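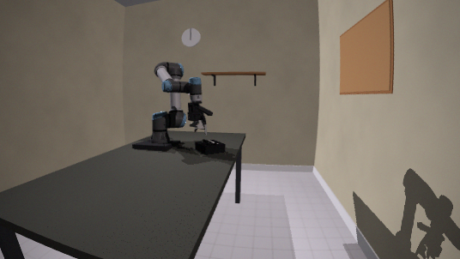
Issue 16, page 4

Notes on Buying an Older Car at a Distance

Readers of this blog have asked for guidance on the purchase of a classic car that cannot be inspected in person before payment. The following notes are drawn from my own purchase of a Stasiv coupe, which was offered for sale in Darbridge last winter and delivered to my garage in March. They are offered as general information and should not replace the advice of a qualified inspector.

The seller supplied a folder of service records with the listing. The records were complete up to the second owner and became thin after that. I requested copies of every invoice, including those for minor work, and compared the mileage on each with the figure stated in the advertisement. Two invoices carried the same mileage although they were dated several months apart. The seller explained that the car had been in storage, and a storage receipt was later produced. Buyers should ask for such receipts at the outset.

An inspection was arranged through Makidis, a small workshop which accepts work from private buyers. The written report ran to 16 pages and was delivered by email. It noted surface rust on both rear wheel arches, a weak handbrake and a replacement radiator of unknown origin. The chassis number was checked against the title, and the last digits, 1184, agreed on both. The report made no comment on the gearbox beyond stating that all forward gears engaged - an omission I should have raised at the time.

Payment was made in two parts. A deposit was placed once the report had been received, and the balance was released when the transport company confirmed collection. I would recommend this arrangement to any buyer. The seller's first draft of the agreement did not state what would happen to the deposit if the title proved defective, and a paragraph was added at my request.

Transport was booked with Flunov. The distance was around 700 miles and the car traveled on an enclosed trailer. Owners should be aware that the quoted price for enclosed transport may not include loading a car that does not run under its own power. The fuel tank should be no more than a quarter full, and loose items should be removed from the trunk. My spare wheel was left unsecured and marked the inner panel on the left side. The claim was settled in full after 4 weeks.

Since delivery, the handbrake cable has been replaced and the wheel arches have been treated. Second gear is reluctant when the oil is cold. A change of gear oil has improved matters slightly, and further work has been deferred until the fall.

Registration was completed at the county office with the original title, the bill of sale and proof of insurance. An agreed value policy was selected - the insurer required photographs of all four sides, the engine bay and the odometer. The next entry will deal with the wheel arches in greater detail, including the choice of primer and the preparation of the inner lip.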